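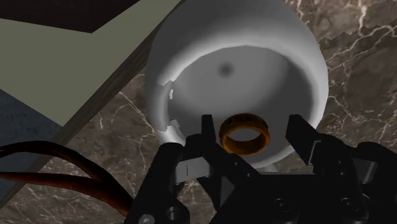
Drestora Guest House
Light fittings and lamps: inspection checklist with comments
Period: February
Inspected by: Nermina Grgić
Areas: ground floor, first floor, back stairs

Fittings were isolated at the board before any cover was removed. Item numbers follow the maintenance register.

1. Ceiling fittings, ground floor hall
Secure to ceiling: Yes
Cover intact: Yes
Comment: Dust on the inside of both covers. Clean at next lamp change.

2. Pendant, breakfast room
Cord grip holding: Yes
Flex free of cracks: No
Comment: Outer sheath has hardened where it enters the ceiling rose. Replace flex. Pendant to stay switched off until done — label fixed to wall switch.

3. Table lamps, guest rooms
Plug and cord sound: Yes, except Room 13
Lamp within marked wattage: Yes
Comment: Room 13 cord was pinched behind the bed frame. Lamp withdrawn. Bed moved forward 2 inches so the replacement cord can hang free.

4. Shades, all rooms
Free of chips and sharp edges: See comment
Shade ring fully tightened: See comment
Comment: Any shade with a chipped rim is to be taken down, even if the chip faces the wall. Do not file the edge smooth and refit. Rings should be hand tight only. Two on the first floor had been overtightened and could not be released without a strap wrench. Spare rings are in the Trorkico cabinet, second drawer.

5. Back stairs
Sensor operates from both landings: No
Comment: Upper sensor does not respond until the third step down. Perić to adjust the angle. Recheck after dark, with the landing window blind open.

6. Emergency lighting
Indicator lit: Yes
Held for full test period: Yes
Comment: Unit by the laundry door dimmed toward the end but stayed on. Battery is the original one. Order a replacement from Gresico, part 117, and fit before the next full test.

7. Switches and plates
No cracks, no heat marks: Yes
Comment: Plate in the linen closet is loose. Screw tightened during inspection.

Outstanding: items 2, 3, 5 and 6. Item 4 stays open until the first floor rings have been changed.

Signed copy kept at the front desk.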